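Prelloto Tape Sorting: README

Hi, I'm Aqeel Rind, and I put this data card together with Yoga Hartono at Ondeck. We keep arguing over whether a machine can do the dull jobs on a shop floor yet, so we picked one of the dullest (putting rolls of electrical tape back in the tray) and recorded a whole pile of it!

What's in here: 800 episodes, all with the same kind of tape rolls on a green cloth with a white tray. Of those, 68 are held out for testing, so please don't train on them. Each episode comes with the joint log and video from more than one camera.
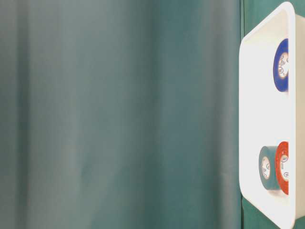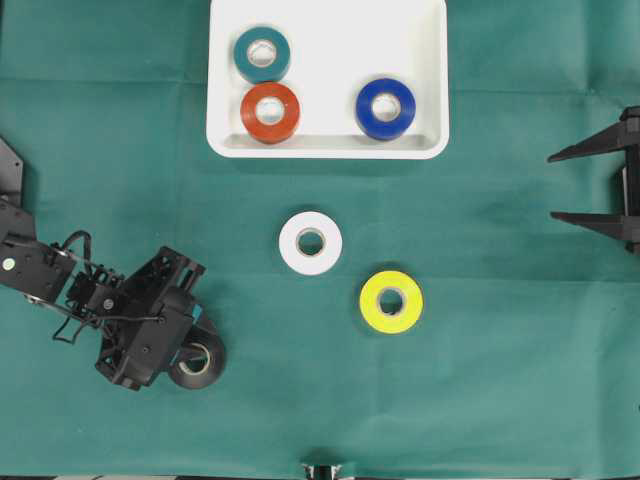
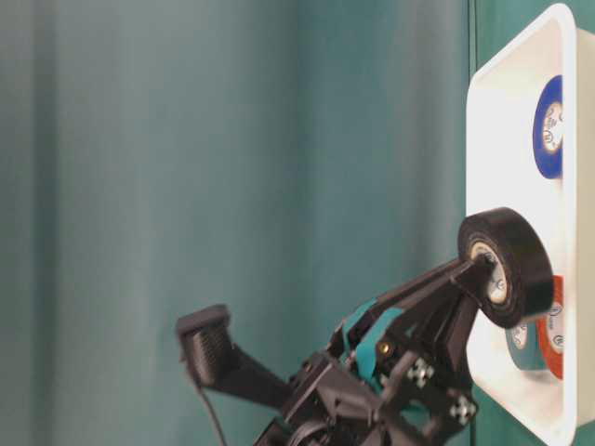
Tape rolls and the white tray; in the second and third views the gripper has the black roll.

So can it do the chore? Kind of. A roll lying flat with clear space near it is fair game, but rolls that touch are still a pain, and I'd tidy a real bench by hand before I'd wait for the arm. Yoga is more hopeful than I am and wants to try drawers in September.

Known problems: the teal roll is close to the cloth in color, and that trips up simple color masks. The printing on the cores is too small to read in the side views, so don't count on it for labels. Version 2 fixed the mixed-up timestamps, so toss your old copy if you have one.

Bug reports go to the Westari tracker, folder "tape". Last edit: 2nd April.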